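Our Visit to the Prirkholm Demo Apartment
Posted 2/2/21

We had been promising ourselves this trip for months, and I am so glad we finally made it before the equipment budget had to be handed in. Prirkholm sits at the far end of the old rope works, past the bakery (stop there, please, the cardamom buns are worth it), and the showroom is laid out like a home you could move into – sofa, curtains, TV cabinet and all.

We went mostly to see laundry handling, as that is where our residents' helpers lose so much of the day. Yazıcı, the supplier, had sent over a price list beforehand, and we spent a good while by the sofa with the sheet in hand, asking more questions than was probably polite.

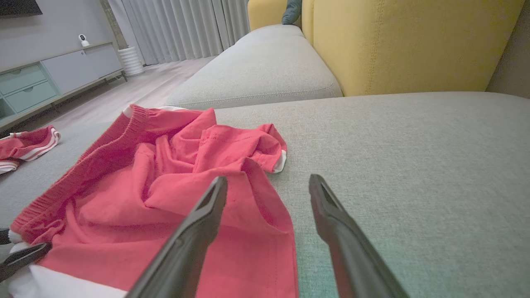
One fingertip resting on the red shorts, the other over the bare seat cushion.

Clothes are a harder job than I had pictured, and I came away thinking we should put our money into the gripper end before anything fancy. The slim fingers are quoted at $537 a set, and we would want 2 sets so that one can be away for service. The Bredura package, with mounting and training, comes to $3878. Stisimier offers nearly the same thing for $3864, which made us all laugh, but their training is a video course and Yazıcı will come out to us in June, so the fourteen dollars did not tempt me for long!

Do ask about spare parts when you go. I forgot until we had our coats on, and our very patient host went back for the catalog. Shipping is extra, and so is the service plan after the first year, so leave some room on that line of your budget. I still have to find out whether our insurance will want its own inspection before delivery, and I will add a note to this page when they write back.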